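The Year I Learned to Sit Down

My kitchen has five places to sit and no two of them match
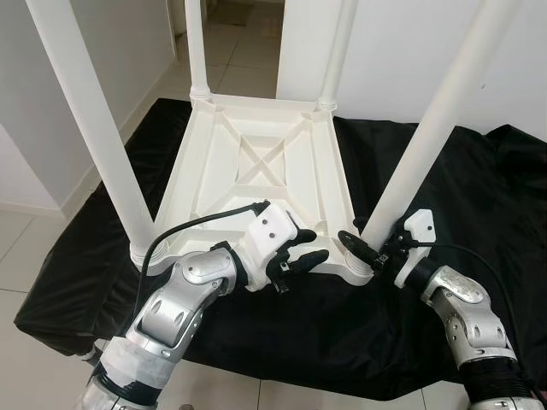 A white plastic stool, legs up, with the X-shaped brace under its seat.

I moved into my apartment in June with a bed, a lamp and a folding table I'd been carrying from place to place since college. No chairs! I ate standing at the counter for the first few weeks and told everyone it was good for my back. Then my sister came to visit, looked around for somewhere to put herself, and ended up drinking her coffee on the edge of the bathtub. She was very nice about it, which made it worse.

So I went shopping, and I did it the way a lot of people do, meaning I started at the wrong end. There's a showroom near my office called Hofstetter, all pale floors and quiet music, and they had a dining chair in the window that I'd been walking past for months. It cost $300. One chair. I sat in it for a good long while (the sales guy brought me water) and I did the math on a set, and then I thanked him and went home and ate a burrito over the sink.

What I wanted, I decided, was a stool. Stools are forgiving. You can shove one under a table, stand on it to change a bulb, or use it as a nightstand when your cousin takes the good room. My grandmother had a whole family of them in her kitchen and I don't remember her ever buying one. They just gathered. She shelled peas on one and kept the phone book on another, and if you came in the back door while she was cooking, she'd hook one out with her foot and you knew you were staying for dinner.

My first was plastic and cost me $20 at Ristero, the discount place out past the car wash where everything is stacked to the ceiling. I carried it home on the bus, on my lap, and felt ridiculous and pretty pleased with myself.

The second was a mistake. It came from Dinov, it had a padded seat in a color they called oatmeal, and it wobbled from the first night. I folded a takeout menu under one leg and lived with it until the menu gave out, then moved the whole thing to the bedroom, where it holds sweaters. It's great at holding sweaters.

Now for the part where I lose your respect. In the spring I got a bonus, and there's a little furniture workshop called Drovenent that I'd been following online like it was a soap opera, and I spent $1,050 on a bench. Oak, long enough for two adults or three kids, sanded so smooth that people pet it when they come over. I love it. I also don't let anybody put a glass on it, and I've noticed that guests tend to hover near it for a minute and then go get the plastic stool.

I get it. I do the same thing. When I'm on the phone with my mother, or waiting on the rice, or taking my shoes off after a bad commute, I'm on that cheap stool with my elbows on my knees. The bench is for holidays and for looking at from across the room.

My sister came back last month, by the way. She took the bench, put her feet up on the stool and asked what was for lunch.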